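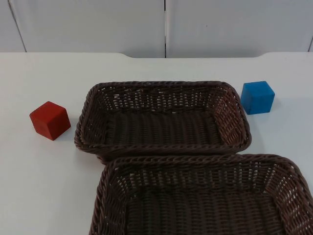

Bamthorpe Toy Library - common questions

How do I join?
Fill in the form at the Dridbridge desk and bring proof of address. Membership costs £10 a year.

How many toys can I borrow?
Four at a time, for three weeks.
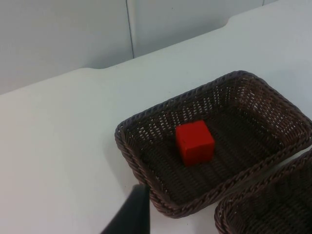
What if a piece goes missing?
Tell us when you bring the toy back. We only charge if the whole set can't be used.

Can I renew by phone?
Yes, once - unless another family has asked for the toy. 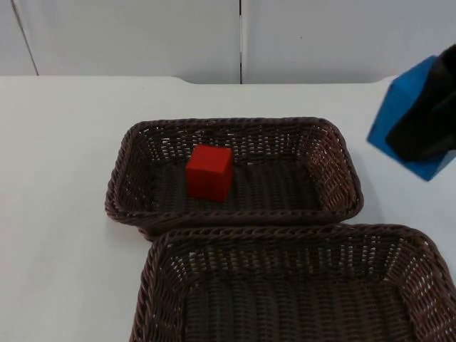 Renewals can't be made on overdue loans. Bring those back to the desk first.

Are you open all year?
We close for the last week of May.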